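Skasex Members' Forum > Events > Open Day: Platix tableware demonstration

fonis_desk
Members are advised that the open day program has concluded. The Platix demonstration covered the handling of cutlery, bowls and a cup on two folding tables. Attendance at the afternoon session was 52. Questions and observations may be entered in this thread, which will remain open through August.
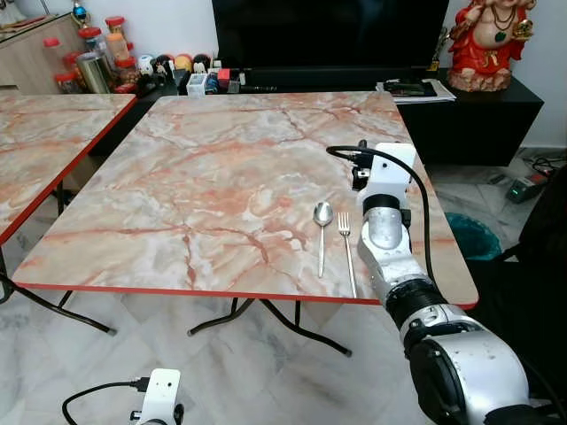
Posted by fonis_desk | Events Section

The tables carried a marble-patterned top with a red edge. The section would welcome comments on whether this surface was suitable for a public demonstration.

northbench
In my view it was not. A spoon and a fork of bright metal on a veined top are hard to follow from the second row. I request that a plain cloth be provided at the next session.

macedo_branch
The Macedo branch respectfully disagrees. Our members asked specifically for household conditions, and a patterned table is a household condition. A plain cloth would tell us less about how the arms manage at home.

northbench
I accept the point about conditions. My objection concerns the audience, who are entitled to see what is being picked up.
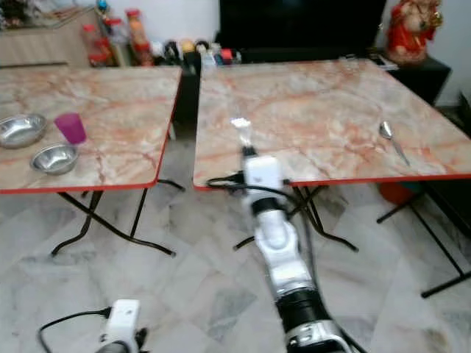 Spoon on the right-hand table; bowls and cup on the left.

tallow52
Could the organizers confirm the length of each session? The notice stated 45 minutes. The session I attended ended well before that, and the question period was dropped.

fonis_desk
The scheduled length was 45 minutes, including questions. The late session was shortened and the section regrets this. Written questions from that group will be answered here.

tallow52
Thank you. My question is whether the small bowl and the cup may be set close together, or whether the arms require clearance between them.

macedo_branch
The same matter was raised by our group. An item on it appears in the members' bulletin, and I attach a photo.

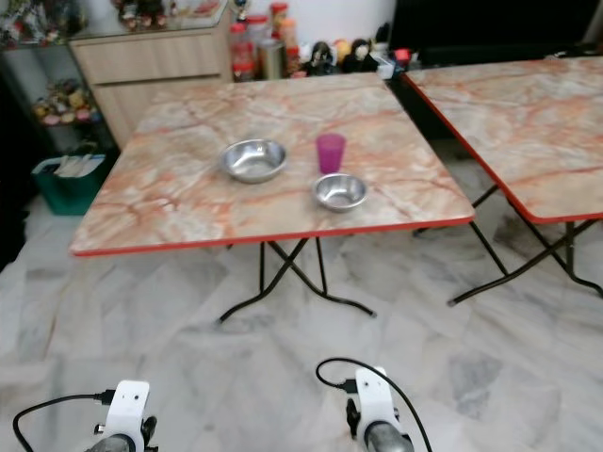
Bowls and cup on the folding table

The item notes that spacing between objects was left to the presenters and was not standardized. Our branch has proposed that a fixed layout be published in advance, with the larger bowl set back and the smaller bowl and cup toward one side.

northbench
I would oppose a fixed layout. Visitors should be permitted to place the objects themselves.

fonis_desk
Both proposals have been recorded for the next planning meeting. The reply to tallow52 on clearance is pending with Platix.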